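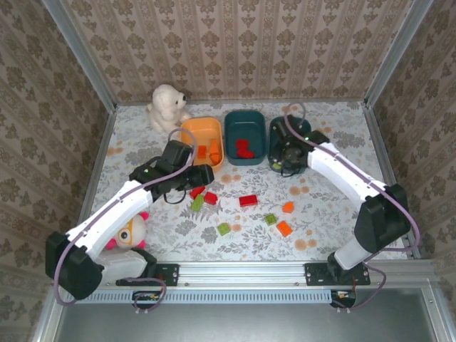

Photo: Dimitriou

Vlasta Đorđević has been testing the Gotico, a two-arm tabletop kit sold by Fosten, since June. She runs a small repair and training shop in Millen and wanted something her students could program without a safety cage.

"I was looking at single arms first," she said. "Then I priced two of them with a frame, and the kit came out 800 dollars cheaper."

The job she uses for comparison is sorting toy bricks by color into plastic bins. She lines the table and walls with busy floral patterns. "A plain white table is easy on the software. I want to know what it does with flowers."

Setup took her almost 11 hours, most of it spent on calibration. The manual covers the arms well, she said, but gives the cables a single paragraph. Hers loop wide of the elbows, and she would like clips in the box.

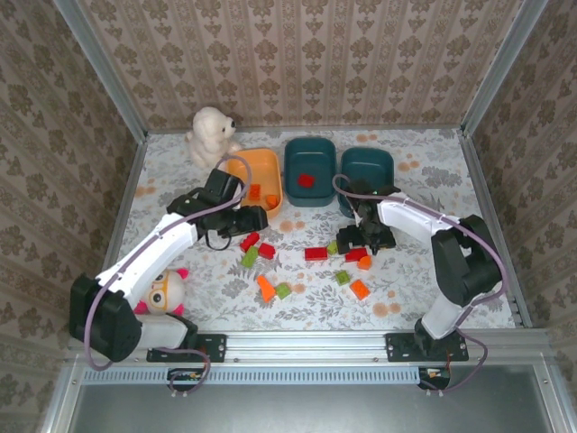
2 min read

Small bricks are harder for it than long ones, in her experience. "It will go for the edge of a small one and push it. You can fix that in the settings, but you have to find the setting."

She has logged 2,045 picks so far and replaced one set of fingertips. Fosten sent the new pair in seven days.

Would she buy a second kit? "For teaching, yes. For a shop that needs speed, I'd ask for a trial first."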